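7 min read
Print | E-mail

4.2 What the demonstrations do and do not show

Claims about teleoperated teaching tend to rest on one number, the count of demonstrations collected, and we think that number deserves less trust than it gets. Our own set, recorded in July on the Alleck bench, holds 764 episodes from two operators. Poojary drove most of them. Qiu took over for the last 17 sessions, and the recordings change character at that point: shorter reaches, longer pauses before the gripper closes, and far more regrasping on anything with a cable attached.

A policy trained on both operators together did worse on the cable items than one trained on Poojary's episodes alone. The usual reply is that more data would smooth this out. Perhaps it would. We have seen that reply in many papers and very few tests of it. The bench in Figure 3 is crowded on purpose, with computer mice, USB hubs and tangled charging cables within the same small area, and it is in this sort of clutter that two people stop agreeing on what a good grasp looks like. 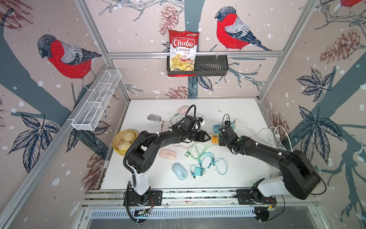 Figure 3. The two-arm bench with the mixed-object layout.

Agreement between operators is rarely reported. We asked each of them to repeat 34 layouts that the other had already done, and then compared which object was picked first. They chose differently in 11 of the 34. Neither was wrong, as the instruction said only to clear the middle of the table. But a learner that sees both answers for the same layout is being taught to hesitate - and ours did, stopping short of both objects.

Hand guiding, as used in the Wastura study, is often offered as the cure. We doubt it. Moving an arm by hand gives the teacher a better feel for contact, but it does nothing about the choice of object, and guiding two arms at once is awkward for one person. We did not run that comparison on our bench, so the doubt remains a doubt.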